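The liner is the wrong place to save
Opinion
2026-06-12

Most written advice on living room upkeep starts with upholstery and ends with polish. The waste bin gets one line, if it gets any. I think the order should be reversed. In a room used daily, the bin and its liner decide how much of the other work has to be done at all.

My basis is limited but recorded. I kept a log for the furnished units at Jevholm, covering 3,053 room visits up to the end of May. Each entry gave the state of the bin, the state of the table and the time spent. Of those visits, 312 included a bin that had to be washed. In nearly every case the bag had slipped below the rim, and whatever went in next went down the side.

The usual fault is a bag that is too small. A bag sized exactly to the bin reaches the rim and stops. It needs enough extra length to fold over the edge and hang down the outside, all the way around. On a round bin I allow five inches. The folded edge will look crinkled, and there are people who object to that in a formal room. Pikorau sells a retaining ring that hides it. I have used the ring and do not recommend it. It adds a part to clean, and it slows down the change — the one thing that should be quick.

Clear bags are the better choice over black ones, for a practical reason. With a clear bag the wall of the bin stays visible, and a leak or a stray item under the liner shows up at the next check. A dark bin with a black bag hides both.

The second question is where the bin belongs. The Plundarlow housekeeping guide puts it by the door. I disagree. Waste in a sitting room is produced at the coffee table, most of it tissues and wrappers. If the tissues are on the table and the bin is across the room, used tissues stay on the table. Moving the bin to the end of the sofa took some 300 items a month off the tabletops in our count.

A glossy black top makes the case stronger. It reflects the sofa behind it, so every crumb and ring is seen against a clean mirror image. Such tables are often trimmed in gold, and the trim does not tolerate frequent wiping. Less litter on top means fewer passes with a cloth near the ornament. Patterned upholstery is more forgiving, which is why damask sofas get vacuumed late and black tables get wiped too often.

The Sastry method, popular with managers, schedules the bin last, after the dusting. I would put it first. Lift it, check the inside, fit the bag, fold the edge, set it back within reach of the seats. Then look at the table and decide whether it needs anything.

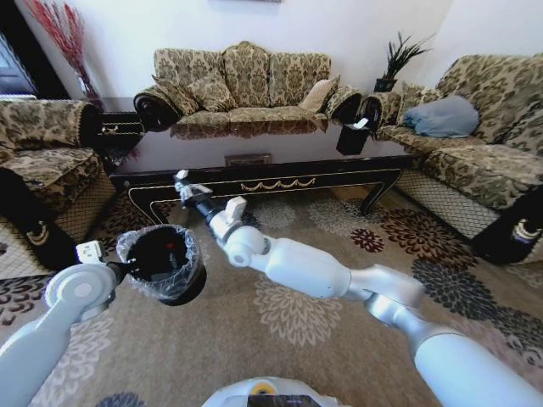
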